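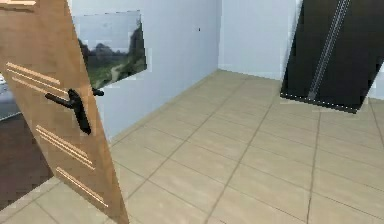
Hallway test area in the Mondthorpe home set, door open.

Review: Mondthorpe Simulated Home Set for Indoor Navigation Testing

Mondthorpe is a set of simulated homes published by Prestatov for teams that must show a mobile robot can move safely between rooms. Our office reviewed it against the Eltis code of practice for household robots, which asks that every doorway be tested with the door open, partly open, and closed.

The set contains 36 homes and 183 doors. Each door can be fixed at a chosen angle before a run begins. Lever handles are modeled on both faces, a detail the code requires wherever a robot may pass close to a door. Large square floor tiles with visible grout lines give the reviewer a convenient check on path drift.

Surface detail is uneven. Picture edges and some trim look blocky at close range, and teams that rely on camera input should record this limit in their test report. 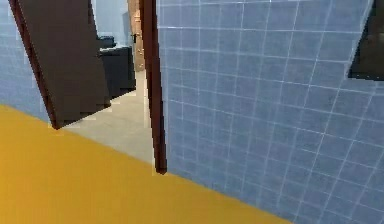

Thresholds and Changes of Floor

The code treats a change of floor color as a separate test condition. Mondthorpe supports this well, with a mustard-yellow floor meeting a pale one at a doorway. Dark furniture in the next room, partly hidden by the door, makes a fair late-detection case.

Run logs stop at 2000 entries, and long trials must be split by hand. The Cuadros set has no such limit but offers only 3 door positions.

Rating: suitable for pre-site testing. Trials in a real home are still required before approval.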